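Skotico Stone-Ground Buckwheat Flour, 400 g

Whole grain, dark, milled in small lots
Item: Pantry / Flours and grains
In stock

Buckwheat flour is an old food in many countries, and in each of them people will tell you that their way is the correct one. In Brittany it becomes a thin, crisp pancake folded over egg and cheese. In northern Italy it goes into short flat noodles with cabbage and potato. In Japan it is soba, and in Russia and Ukraine it is small thick pancakes raised with yeast. Our flour is made for the pancakes first, but our customers use it for all of these dishes, and many write to us about it.

The grain is grown for Skotico by two farms and is milled with the hull partly left on. From this come the gray color and the small black points which you find in the flour. They are normal. If you prefer a pale flour for noodles, please look at our Unetti Light Buckwheat, where the hull is removed before milling.

Taste

Strong, a little bitter, with something like toasted nuts. Persons who eat it for the first time often find it too strong, and for them we suggest to mix one part buckwheat with one part wheat flour. After some weeks you can change the proportion. Wing-sze Kwok, who tests our recipes, uses only buckwheat and adds a spoon of honey to the batter. Not everybody in our office agrees with the honey.

Basic batter for thin pancakes

200 g buckwheat flour
1 egg
400 ml cold water
1 level teaspoon fine salt
Butter for the pan

Put the flour and the salt in a wide bowl. Add the egg, then the water little by little, and beat with a wooden spoon until the batter falls from the spoon like light cream. Cover it and leave it in the refrigerator for 2 hours at least. One night is better. The batter becomes thicker when it rests, so you will probably need to add a small glass of water before you cook.

Heat the pan well. Rub it with a little butter on a piece of paper, pour a ladle of batter and turn the pan quickly. When the edges come up by themselves, put the filling in the middle and fold the four sides. You do not need to turn the pancake over. The first one is usually ugly, and the cook eats it.
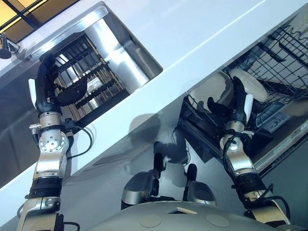
Photo: Shih-chieh Kong / Skotico

For filling we like a fried egg with grated hard cheese, or mushrooms cooked in butter with plenty of black pepper. Leeks are also very good if you cook them slowly until they are soft. For a sweet version use salted butter and apples. Chocolate is possible, but in our opinion the flour is lost under it.

Is it gluten free?

Buckwheat is not a wheat and the plant does not contain gluten. However, our mill also grinds rye and spelt on other days. For this reason we do not sell this flour as gluten free, and persons with celiac disease should not use it. We receive this question very often, so please read this paragraph before you write.

Storage

Whole buckwheat flour contains more oil than white flour and it becomes old faster. Keep the bag closed, in a dry and dark cupboard, and use it in two months after opening. In the freezer it keeps for 7 months. If the smell is sharp or similar to old paint, the flour is finished. In the hot season, from May on, we recommend the freezer for everybody.

Product details

Net weight: 400 g
Ingredients: whole grain buckwheat
May contain: wheat, rye, spelt
Milling: stone, coarse to medium
Bag: paper with folded top, not resealable
Carton for shops and restaurants: 68 bags

Customer comments

"I make the yeast pancakes of my mother-in-law with it and she asked me for the name of the flour. This is rare." Yayra Osei

"Good flour, but the bag opens at the top if you carry it badly. Four stars." Siu-ming Tsang

"For noodles it is too coarse alone. I add one third of white flour and then it holds in the water." Hiu-tung Yeh, 18 February 2024

Often bought together

Unetti Light Buckwheat
Lai Toasted Buckwheat Groats
Nurkevex Chestnut Honey

Orders for full cartons are prepared separately and need a few more days. Please write to us before ordering if you need more than one carton, and tell us if your building has no elevator.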